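Lift tender bulbs and tubers once the foliage has blackened, or by the end of October in a sheltered garden. The method below covers dahlias and gladioli. Begonias are handled the same way but dry faster.

## What you need

- Garden fork, not a spade
- Secateurs
- Two shallow trays per bed
- Dry sand or old compost
- Plant labels and a soft pencil
- A frost-free place that stays dark

## Lifting

1. Cut dahlia stems down to a hand's width above the soil. Leave gladiolus leaves on for now.
2. Push the fork in well away from the stem and lever from at least two sides before pulling. Dahlia tubers snap at the neck, and a tuber without its neck will not shoot.
3. Shake off loose soil. On clay, leave the clumps on the surface for an afternoon and knock the rest off by hand. Do not hose them.
4. Tie a label to the stem before the clump leaves the bed. Unlabelled clumps all look alike by spring.

Gladioli come up with a new corm sitting on top of the old one. Keep the new one. The old one is flat and brown and twists away once it has dried. The small cormlets around the base can be kept in a paper bag and sown in a row, though they take two years or more to flower.

## Drying

Stand dahlias upside down in the trays so that the hollow stems drain. A shed is suitable if it stays above freezing at night. Turn them once in the first week. Gladioli should be laid in a single layer with the leaves still attached, then cut close to the corm when the leaves pull dry.

Drying is finished when soil brushes off as dust and the skin feels firm. Wrinkling at this stage means the place is too warm.

## Sorting

Discard anything soft, anything with a sour smell, and any gladiolus corm with dark sunken patches. Small cuts on a dahlia can be trimmed back to clean flesh and left open to the air for a day before packing.

Do not divide dahlias now unless the clump is too large for the box. The eyes are easier to find in spring.

## Packing

Put a layer of sand in the box, set the tubers so that they do not touch, and cover them up to the neck. The crown stays above the sand. Gladioli need no covering and do better in nets or paper bags hung from a nail.

Write the contents on the outside of each box as well as on the labels inside. Pencil lasts longer than most pens in a damp shed. My stock book from the Gidden garden runs to 265 entries, and each box carries the entry numbers on one end.

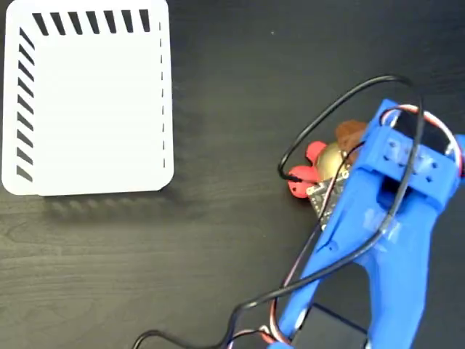 *Pentti Hirvonen*

## Checking through the winter

Look at the boxes every 4 weeks. Take out rotten tubers along with the sand that touched them. If the rest have begun to shrivel, sprinkle a little water on the sand, close the box and look again at the next check.

Mice will take gladioli before dahlias. Fine wire mesh over the trays stops them; nets alone do not.

## Bringing them out

Dahlias can be started under glass from early spring, in trays of barely damp compost with the crowns showing. Plant out after the last frost. Gladioli go straight into the ground, a little earlier, at a depth of four times their own height on light soil and slightly less on clay.

Keep the old labels until the plants flower and the name has been checked.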